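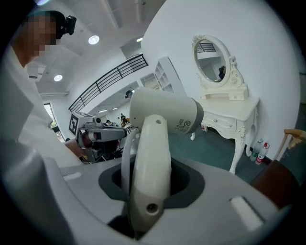
Hair, skin and such > Everyday care
Long thick hair in a damp house: dry it or leave it?

efa_powell
Posts: 453
Hello all, I hope you don't mind a long one, I've got a pot of tea beside me and I'm making the most of it. We moved up to Trunach last autumn and the house is lovely but it does hold the damp, and my hair has never been the same. It comes down to my waist, it's thick, and it's the sort that has a wave in it until you look at it and then it has a frizz in it. In the old flat I washed it before bed, left it alone and got up with it dry. Up here I get up with it still wet underneath, and by the time I've done the school run it smells like a flannel that's been left in the bath (sorry!). So I've gone back to a hair dryer after years of telling everybody I'd never use one again, and now the ends feel like straw. What do you all do? I wash it twice a week, sometimes three times if I've been swimming.
Efa

NoemieP
Posts: 900
Oh Efa, I could have written this. My grandmother's house was just the same and she had us all sitting in front of the stove with our heads upside down like a row of mops. Please don't sleep on it wet if it isn't drying by morning, that smell is your scalp asking for a bit of air. What I do is wash in the morning, squeeze (never rub!) with an old cotton T-shirt, then leave it twisted up for as long as breakfast takes. After that I use the dryer on the roots only, on the cool side of warm, and let the lengths look after themselves. The ends hardly see any heat at all and mine have been so much happier for it.

thierry_r
I'm going to be the awkward one. I cut hair for a living until my knees gave out, and the number of people who came in with ends ruined by "just the roots" was quite something. They start with the roots and then they're in a hurry and the whole lot gets it. If the hair is that long, cut a good hand's width off it and half the trouble goes. I know that isn't what anyone wants to read.
Thierry Renaud

NoemieP
Thierry, with all the love in the world, she asked how to dry it and you've told her to have less of it!

thierry_r
Less of it dries faster. I stand by it.

clem.boyer
Posts: 569
Hello from a longtime lurker on this board (well, not so very much of a lurker any more, looking at that number). I come down between the two of you. I had a trim in May, only the tired bits, and it did make a difference to how the ends behaved, but the thing that changed my life was waiting. I used to switch the dryer on the moment I'd got the towel off, and all that heat was going into hair that was dripping. Now I leave it until it's damp like washing you could nearly iron. It takes far less blowing after that. Keep the nozzle pointing down the hair and keep it moving, and stop while it still feels a tiny bit cool to the touch. My sister thinks I'm mad because I sit on the landing with a book while it gets there.

A plait helps too if you've got to go out before it's done. Loose, though, or it stays wet in the middle till teatime.
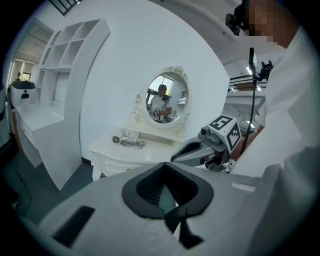 White cube with its black-and-white patterns

pascal_c
Posts: 5
May I join in? Pascal Cordier, new here, hair to my shoulders and a beard that takes as long as the rest put together. I don't agree with the plait. I tried it all winter in Ferrand and it was wet in the middle at teatime and wet in the middle at supper. What worked for me was sorting out the room. We'd been keeping the bathroom door shut to keep the warmth in, and of course we were keeping the steam in with it. Now I wash, open the window, shut the door behind me and do my hair in the bedroom where the air is drier. My wife noticed the difference before I did, and she's also pleased about the towels.

clem.boyer
Welcome Pascal! I bet your plait was too tight.

pascal_c
It was a very modest plait, madame.

thierry_r
The man is right about the steam. I should have said it myself.

efa_powell
You are all so kind, thank you. I've been blowing it dry in the bathroom with the door shut, so I feel a proper fool. I had a go this morning in the spare room with the T-shirt and the waiting, and it was dry at the roots before I had to find anybody's shoes. The ends are still a bit crunchy. Thierry, I'm not cutting off a hand's width, but I might manage two fingers. Has anyone got an opinion on oil? There's a little shop in Cevine that sells almond oil by the bottle and I never know if it goes on before or after.

NoemieP
Before, on damp ends, and far less than you think. A couple of drops rubbed between your palms. I put on a spoonful once before a christening and I'm in the photographs looking as though I'd been rained on.

thierry_r
After. A drop, when it's dry. Oil first and then heat on top of it is how you fry an egg.

NoemieP
Well, here we go again! Efa, try one side each way and come back and tell us which of us is buying the other a cake.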